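Steamed buns, fourth try

I have been trying to make plain steamed buns since November, and this last batch is the first one I would give to somebody outside the house. I'm writing down what I did so that I can do it again, and so that I can stop looking for the envelope I wrote the first version on.

The recipe started with Pauline Bainbridge, who lives two doors down and made buns every weekend when her kids were small. She does not measure much. When I asked her how much water, she said until it feels right, and when I asked how long to let them rise, she said until they look right. I went home and worked out my own numbers from there, and most of the first three batches went into finding out which of them were wrong.

Batch one was dense. The yeast was old. I had a packet in the door of the fridge that had been open for I don't know how long, and I used it because it was there. The buns came out flat and a little gray and tasted like flour. We ate two with soup and the rest went in the trash.

Batch two rose fine on the counter and then wrinkled within a minute of the lid coming off. They looked like walnuts. Pauline said I had let them go too long before steaming and had the heat up too high, and that I had probably pulled the lid off the second the timer rang. All three were correct.

Batch three was better, but I made them too big and put too many in at once. They grew into each other and I had to tear them apart, so every bun had one or two rough sides with no skin. They tasted good.

For batch four I changed the size and slowed everything down.

The dough is 500 grams of flour, 6 grams of instant yeast, 40 grams of sugar, 238 grams of warm water, a pinch of salt and a spoonful of plain oil. I use the Skonotcombe soft white flour, which the store on Mottram Street carries in the blue bag. Bread flour works but the buns come out chewier and a bit yellow. I mix the yeast and sugar into the water first, let it sit while I weigh the flour, and then put it all together in one bowl.

I knead by hand for 11 minutes. I timed it because I always quit early if I don't. The dough starts out shaggy and stiff and you will want to add water. Don't. By the halfway point it comes together, and by the end it should be smooth all over with no lumps when you press a thumb into it. Then it goes back in the bowl under a damp towel until it has doubled. In my kitchen in winter that takes an hour and a half. In the oven with only the light on, it takes less than an hour, but I have to put a note on the oven door so that nobody turns it on.

After that I press the air out and knead it again for a couple of minutes. I skipped this step in the first two batches and I think it matters a lot for the skin. Any air pocket left near the surface turns into a blister when it steams.

Total dough weight came to 754 grams this time after what stuck to the bowl and my hands. I cut it into pieces a little smaller than a golf ball looked to me - smaller than I wanted, but they grow. To shape one, I flatten it, fold the edges into the middle, pinch, turn it over, and roll it under a cupped hand until the top is tight. If the board is floury the piece just slides around, so I wipe the flour off before this part.

Then they rest again, covered, for twenty minutes or so. What I look for is that a bun feels light when I pick it up. It should not be twice the size. If it is, it will collapse later, as in batch two.

The steamer is one I bought secondhand after fighting with a bamboo basket that never sat right on any of my pots. It has a round metal basket with holes in the bottom and a glass lid, and I can check on things without opening it, at least until the glass fogs. I had planned to order one of the stacking ones from Climoser, but they were out of stock for weeks and I got tired of waiting. For the amount I cook, one level is enough.

I start the buns over cold water and bring it up on medium. From the time I see steam, I give them 12 minutes. Then I turn off the heat and leave the lid alone for five more minutes. When I do open it, I lift the lid straight up and move it away fast so the drips land on the table and not on the buns. Then I set the lid down flat to the side. It gets very hot around the rim, so use a towel.

A few things about cleaning up, because this was a nuisance the first couple of times. Dough that has steamed onto the basket will not come off with a sponge. Fill the sink with cool water, leave the basket in it through dinner, and it wipes off. Hot water makes it gluey. I use a Pirkero bottle brush for the holes, but an old toothbrush would do it.

Buns keep two days in the fridge in a covered box and much longer in the freezer. I freeze them on a tray first, then bag them. To reheat, steam them again from frozen for eight minutes. The microwave works if you wrap the bun in a wet paper towel and eat it right away. After a few minutes it turns to rubber.

I took four over to Pauline on Monday. She pulled one open, looked at the inside for a while, and said I could use a little more sugar. She kept all four, though.

Next I want to try a filling, most likely red bean from a can to begin with, and after that pork and cabbage. The filled ones need the dough rolled thinner at the edge than in the middle, and I expect the pleats will be ugly for a while. If anyone has a way of keeping the juice from leaking through the bottom, leave it in the comments. I would also like to know if whole wheat flour is worth the trouble. I have most of a bag of it to use up.

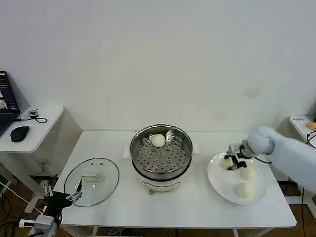 Three buns on the plate and one still in the steamer.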